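Imke Sperling and Uwe Kröger to lead new series of Perville Dances

Perville Dances is coming back in June, and it has two new faces at the front! Actress Imke Sperling and former ballroom champion Uwe Kröger will present all 20 live shows from the Rowbotham Theatre, taking over a programme that began as a one-off charity gala.

The pair first met backstage at that gala, when Sperling was a contestant and Kröger was judging. He gave her the lowest mark of the night. They have been friends ever since, and viewers may remember their surprise tango in last year's final.

"I cried when they rang me," said Sperling. "I was in the supermarket, holding a melon, and I had to go and stand by the bread until I'd calmed down. I love this show so much – I'd have swept the floor if they'd asked."

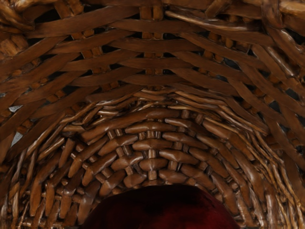
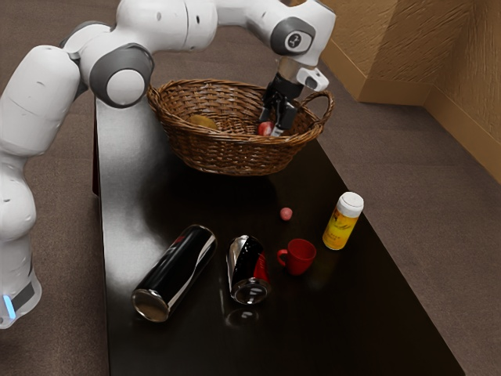

Kröger, who gives up his seat on the judging panel to take the job, is looking forward to being liked for a change. "For years I was booed every time I opened my mouth," he said. "Now I get to hug people when they come off the floor. Imke does the talking, I do the hugging, and we've both promised to stay off the dance floor until the final."

Twelve celebrities will take part, each paired with a professional dancer. More than 470 people applied to be in this year's amateur troupe, which opens every show with a group number, and 100 of them were seen at open auditions. The final line-up will be announced on the opening night.

The series is made by Conero and will be shown live on Prisum at 7pm. The theatre seats 2,000, and free tickets for the studio audience will be given out by ballot through the Rowbotham box office. Children aged eight and over are welcome with an adult.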